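Reketura Community > Plumbing > Valves and Pressure

Pipes bang when the washing machine shuts off, even with a new pressure valve

I have a brick house with copper pipe through most of it and a newer section in plastic that runs to the laundry and the back bathroom. For as long as I have lived in it there has been a single loud bang in the wall when the washing machine stops filling. It got worse over winter, and by August the kitchen mixer was doing it as well if you pushed the lever down quickly.

I bought a cheap gauge that screws onto the garden tap. With everything in the house turned off it read more than 1000 kPa. I was told at the counter that this is far too high for the house side, so I had a plumber fit a pressure limiting valve next to the meter. It is a Granovance, brass, with the grey cap. The kitchen has been quiet since then. The laundry is better but it still bangs, mostly on the cold rinse.

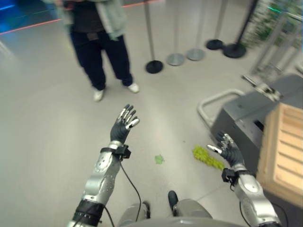 Queue barriers on a pale grey floor.

The laundry stops are quarter turn, Cabral brand, and I put those in myself a while back to get rid of the old ones that dripped. I have tried closing the cold one halfway. That makes the bang softer, but the machine then takes ages to fill and sometimes gives up with a fault code.

I checked the garden tap again afterwards, and the gauge still shows the old high reading there. Does that mean the new valve is faulty, or is the garden tap not on it? And would an arrestor fix the laundry, or do I need to open up the wall? I would like to avoid the wall, as it is tiled on both sides.

Posted Mar 23, 2026 by brickveneer_back_room

cold_tap_left

The valve is probably fine. On a lot of older places the garden tap nearest the meter comes off before the point where the plumber cuts in the limiting valve, so it stays on full street pressure. To test it you need to put the gauge on something that is definitely after the valve. The easiest spot is the laundry cold tap if it has a thread on it, or the washing machine stop with the hose taken off. Leave everything else in the house off while you read it.

If that reading is a sensible number, the valve is doing its job and you are left with ordinary water hammer. The machine has a solenoid that slams shut and the moving water has nowhere to go. Halfway on the stop slows the flow, so it hits less hard, but you have already found the problem with that.

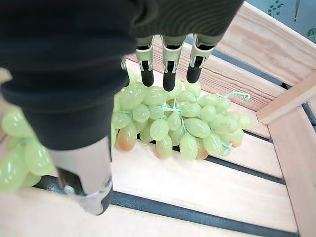 An arrestor is the right thing for it. You can get a screw-on type that goes between the stop and the hose, so there is no cutting and no tiling. I used the Voromov one, number 228 on the packet, and it has been on the cold side for a few years without any trouble. Check the thread size before you leave home, as they come in 2 sizes and they look much the same on the shelf.

This is the order I would do it in:

1. Turn off the cold stop at the laundry. Quarter turn stops can weep a little if they have been sitting, so put a bucket under it.

2. Run the machine on a rinse for a few seconds to let the pressure out of the hose, then switch it off at the wall.

3. Undo the hose by hand if you can. If you need grips, hold the stop still with your other hand so you don't twist the pipe behind the tiles.

4. Look at the rubber washer in the end of the hose. If it is flat or hard, replace it now.

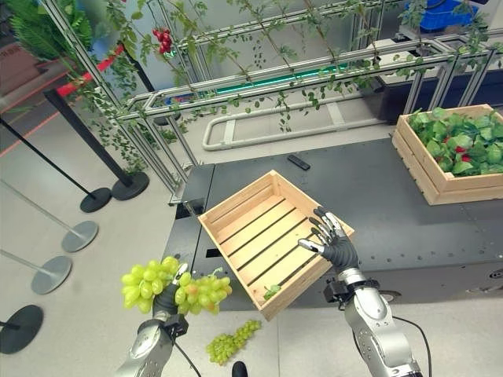 5. Screw the arrestor onto the stop, hand tight and then a small nip with a spanner. The washer makes the seal on this joint, so leave the thread tape in the drawer.

6. Put the hose on the arrestor, open the stop fully and run a rinse cycle. Dry the joints with a bit of toilet paper first and check them again in an hour.

If it still bangs after that, do the hot side the same way. Some machines draw on both even on a warm wash.

ninetymil_pvc

Mine did this and it was a loose pipe clip. Easy to fix if you can get under the floor.

galv_and_copper

Agree with most of the above. I would add that plastic pipe in a stud wall moves a lot more than copper, and if the clips were skipped when the newer section was built, you will hear it knock against the timber. An arrestor cuts down the force but the pipe is still free to move. If you have access under the floor, follow the cold line from the laundry and push on it every so often. It should hardly shift. Add clips wherever it does - the plastic saddle kind, sized for the pipe.

Also ask the plumber what the limiting valve was set to. Some are fixed and some are adjustable. Don't wind an adjustable one down to cure a noise, as you may end up with a poor shower and an unhappy hot water unit. And if your hot water is a storage type, check that the plumber looked at the expansion side when the valve went in. I had 2 relief valves go in the one year before anyone mentioned that to me.

Contact Reketura | © Reketura Community | Back to top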